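Keeping packets upright in the cupboard (and finding them again)

Updated 2024-04-23

If your kitchen is anything like mine, the tins look after themselves and the jars more or less look after themselves, and it is the packets that cause all the trouble. Soup pouches, rice pouches, sauce sachets, the little bags of seeds bought for one recipe in February and never thought of again. They have no proper bottom to stand on, they slither, and the moment you lean two of them against each other a third slides down behind and stays there until it's well past its date. I have had a good many letters on the subject over the years, so I thought I would write down what we do in our house and what some of you have sent in.

Start by getting everything out. I know, I know, it's the advice on every page like mine, but with packets you really can't do it any other way, as you won't see what is flat at the back until the front is clear. Put the kettle on first and give yourself a decent stretch of table. I wipe mine down and dry it properly before anything goes on it, and then I lay the packets out flat, printed side up, with a good gap left at one end for the tray or box I'm going to fill.
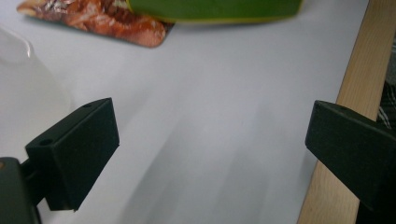 Sorting on a table is so much kinder to the back than sorting on the floor, and I'd put up with clearing the post and the fruit bowl away to do it. A plain pale top is best if you have the choice. On a white one with a strip of light wood down the side, crumbs and spilt grains show up straight away and you can sweep them towards the edge and into your hand, whereas on my mother's old patterned oilcloth I used to find rice for days. If your table is dark, an old pillowcase or a length of lining paper does nicely. Keep a damp cloth by you too, for any packet that has been sat next to the honey.

Now sort by what you reach for, and don't worry too much about what the shops would call it. I used to keep all the rice together and all the sauces together, very proper, and then spend every teatime fetching from three places. These days the quick suppers live in one tray and the baking bits live in another, and everything else goes in what my husband calls the museum.

Check the dates as you go. Anything that needs using within the month goes to the front, and I turn it back to front so that the plain side faces me. It looks wrong every time I open the door, and so I use it up. If you prefer something tidier, a wooden clothes peg on the top corner does the same job.

As for what to put them in, you want something with straight-ish sides, not too tall, that you can lift out with one hand. If the tray is taller than the packets you'll never see what's in it, and if it is too shallow the big ones topple out over the front. Two thirds of the height of your usual packet is a good rule. I have two trays by Kandska that have been going for years, and before those I had shoeboxes, which were perfectly good until one got wet. Ice cream tubs with the lids off are very good for sachets. Do measure the shelf before buying anything, and measure the gap between the door hinges as well, because I once came home from Tustport on the bus with a lovely long basket that would go in the cupboard but not through the opening.

The bit that makes all the difference is a divider. Without one, a half-empty tray is worse than no tray at all, for as soon as you take out two packets the rest fold up and lie down. A divider gives them something to lean on. It needn't be anything grand, and a piece cut from the side of a plastic milk bottle or a bit of stiff card covered in tape will do, so long as it is snug against both sides.

Drop the packets in from the top, bottom edge first, and let each one find its own corner before you let go of it. If you push them in sideways they crease and then they won't stand straight afterwards.

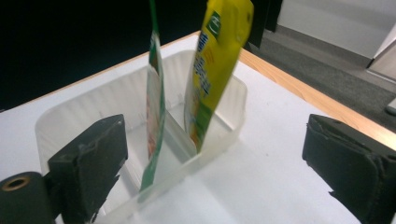

Put the widest ones in first and fit the narrow ones round them. Don't pack the tray tight, however tempting it is to get the last one in. You want to be able to tip them forward with a finger like cards in an index box, and if you have to tug, the one behind will come out with it and land on your foot. When a section gets down to a single packet, I move the divider up to meet it, and that tells me it is time to put some more on the list.

A few things readers have sent in:

Da-eun Do wrote to say she files her packets on their long edge, with the name along the top, and cuts a strip of masking tape for any that have their name in a silly place. She writes the date on the tape as well. I tried it and it works very well for sachets, though my larger pouches bulged a bit at the bottom and wouldn't lie straight.

Several of you use Fendar clips for opened bags. They're good and strong, but they do make the top heavy, so fold the bag down twice before you clip it and stand it at the end of the row where it has the wall to lean against.

For a deep cupboard, put a folded tea towel under the tray. You can then pull the towel and the tray comes with it, no reaching about in the dark. Mine is an old Lã one with a scorch mark on it, far too thick for drying glasses but just right for this.

If you have a slanting or wobbly shelf, a strip of that rubbery drawer liner under the front edge of the tray will stop it creeping forward.

Someone asked whether to wash the trays or just wipe them. I wash mine in warm soapy water twice a year and stand them upside down on the rack overnight. Ribbed sides do hold on to flour dust, and a soft toothbrush gets it out in no time. Make sure they're bone dry before the packets go back, particularly anything in paper.

And a word on how many to keep. My rule is 7 quick suppers in the tray and no more until one has been eaten – it covers a bad week, and it fits. You will know your own household. If yours is full of teenagers I should think you could double it and still come down in the morning to an empty tray.

Next time I shall be doing the cupboard under the sink, so if you have a good way of keeping dishcloths from going sour, do write in.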